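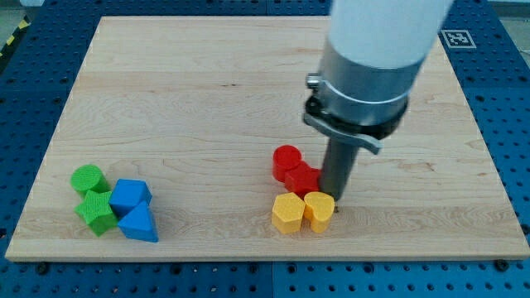

3.2 Kitchen exhaust measurements

Figure 2. Maple board lying flat on a blue perforated table.

Capture efficiency was measured in two apartments, one with a wall-mounted hood (Jidar) and one with a downdraft unit set behind the cooktop (Wetus). Both units were ducted to the outside, and the filters were washed before the first run. We followed the boiling procedure of Section 2, with the windows closed and the bathroom fan off.

Each run lasted 16 minutes. The hood was switched on at the start and left at its middle speed. Carbon dioxide was logged every 10 seconds at the duct outlet, in the kitchen at head height, and in the hallway. After each run the rooms were aired for 40 minutes, and the next run began once the hallway reading had returned to its starting value.

The wall-mounted hood captured more from the back burners than from the front ones, at every mounting height we tried. The downdraft unit did well with low pans on the back burners but lost most of the plume from tall stockpots. Opening the hallway door changed the kitchen readings very little in either apartment.

Runs in which a resident entered the kitchen were dropped and repeated in September. Duct lengths and elbow counts are given in the appendix.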